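Call for Participants: Oral History of the Plimgate Air Guard Station

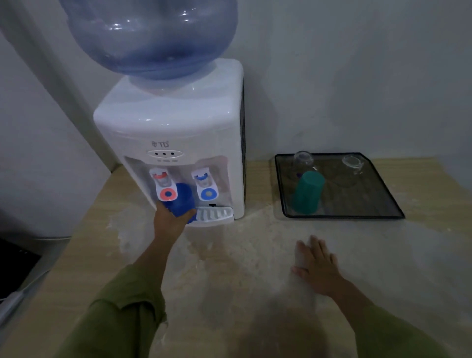

Hot and cold water on tap.

If you ever served at Plimgate, or were married to someone who did, or grew up close enough to the runway that your mother's dishes rattled every time the tankers went over, we would dearly love to hear from you. The Ovonwood Military Heritage Project is recording the memories of people who knew the station, and we are looking for 84 more voices before the collection goes to the county library next February.

You don't need to have been a pilot! We've had plenty of pilots (bless them, they do like to talk), and now we're hoping for mechanics, cooks, clerks, fuel crews, chaplains' assistants, reservists who came in one weekend a month, and the civilians who kept the gate and the laundry running. Spouses and grown children are every bit as welcome.

A session is a relaxed conversation with one of our interviewers, usually a couple of hours with a good long break in the middle. Bring photographs, letters or an old patch if you have them, and we'll scan or photograph them while you wait and hand them right back. You'll get a copy of your recording, and you may ask us to leave out anything you'd sooner keep in the family. Participants receive $100 toward travel and their time.

Sessions are held in Room 1210 of the Noonan Building in Ovonwood, which has a ramp and an elevator. If getting to us is hard, please say so and we can come to you.

To take part, write or stop by and ask for Noreen Mac Mathúna, Interview Coordinator, by 27 April 2022. Tell us your name, your years at Plimgate and the best time of day to call.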